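Tevanau Two-Finger Arm - User Guide
Section 4: Showing the arm to visitors

This section covers setting up and running the garment folding demonstration on an open day or a booked visit. It was written for the Pastville workshop but applies to any site with a Tevanau arm and an Oneo controller. Read Section 2 (Safety) first. If the arm has been moved since it was last used, do the full calibration in Section 3 before you start here.

4.1 Before the doors open

Allow an hour. Most of that is warm-up and test runs, and you can lay out the garments while the arm is warming up.

1. Check that the table is level and that all its feet touch the floor. The felt cover should be flat, with no ridges under the working area.

2. Brush the felt. Lint builds up quickly with new cotton shirts and it gets into the finger joints.

3. Look at both fingertips. They should come together evenly along the tip. If one is bent or chipped, replace the pair. Do not fit one new finger with one old one.

4. Put the visitor barrier in place. Nobody should be able to reach the table from behind it, including small children leaning over.

5. Switch on the Oneo controller at the wall, then at the front panel. Wait for the main menu.

6. Release the emergency stop by turning it clockwise. Check the light on the gripper housing. Steady green means the gripper is powered and has found its zero position.

Note: If the light stays off, check the connector at the wrist. It needs a firm push and can look fully home when it is not.

CAUTION: The arm moves to its rest position as soon as you press Enable. Keep hands and garments off the table until it has stopped.

4.2 Choosing the garments

The arm will handle most short-sleeved tops. Polo shirts are good for visitors as the collar gives them something to follow, and a collar in a different colour from the body is easier to see from the back of a group. Avoid anything with sequins, loose threads or a hood.

Keep 6 shirts ready and change them over during the day. A shirt that has been folded again and again goes soft along the same lines and starts to fold itself, which gives a false idea of what the arm can do. Buttons should be done up. Badges and pins must come off.

Dark garments on dark felt are hard for the camera to pick out. If you have to use them, raise the lighting level in the Scene menu before the first run.

4.3 Running the demonstration

1. Tell visitors what is going to happen and where the emergency stop is. Point to it.

2. Place one shirt on the table, in front of the gripper. It can be laid out, folded over or dropped in a heap. A heap takes longer, and you may need to talk through the pauses.

3. Step back behind the yellow line.

4. On the controller, choose Demo, then Garment, then Single Fold. Set the speed to Slow for the first run of each group.

5. Press Enable, then hold Start until you hear the tone.

6. Let the arm finish. It will look at the shirt, pick a grasp point and lower the fingers until the tips are 200 mm above the cloth. It stops there for a moment before going down to grip. This stop is built in and cannot be turned off in Demo mode.

7. When the arm is back at rest, press Pause. Only then remove the shirt.

Note: The arm does not always choose the same grasp point. With polo shirts it often goes for the collar edge or a button placket, where the cloth is thicker. If it picks a poor spot it will let go and try again. Leave it alone and let visitors see this. People ask better questions after a missed grip than after a clean one.

CAUTION: Do not straighten a garment by hand while the arm is enabled, even if it seems to have stopped for good. It may still be planning its next move.

4.4 If something goes wrong

Code 102 on the controller means the fingers met more resistance than expected. The usual cause is a button caught between the tips, or the fingers pressing into the felt. Press Pause, open the gripper from the Manual menu, lift the garment clear and press Reset. If the code comes back on the next run, check the table height setting.

If the arm stops with no code, wait for it. Planning can take a while when the cloth is badly bunched. After that, press Pause and lay the shirt out a little flatter.

If a visitor crosses the barrier, press the emergency stop straight away. Restart from step 5 of 4.1.

4.5 Letting visitors drive

Older children and adults may use the hand controller, one at a time, with a member of staff holding the stop. Set the controller to Guided. In this mode the arm stays slow and will not go past the edges of the table.

Start each person with the gripper pointing up and open, clear of the cloth, and ask them to bring it down on the collar. It is harder than it looks. The Malý finger set, which has narrow tips, suits this best - the wide pads hide the cloth from the person driving. Keep other items towards the edge of the table, and move them off it if they start to get in the way.

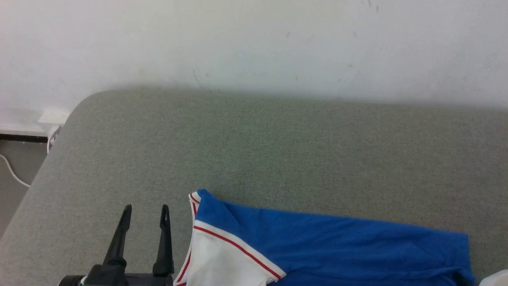 Give each person one try at the grip and one at the lift, then press Pause before handing the controller to the next in line. At the end of the session, set the controller back to Demo and follow the shut-down steps in Section 5.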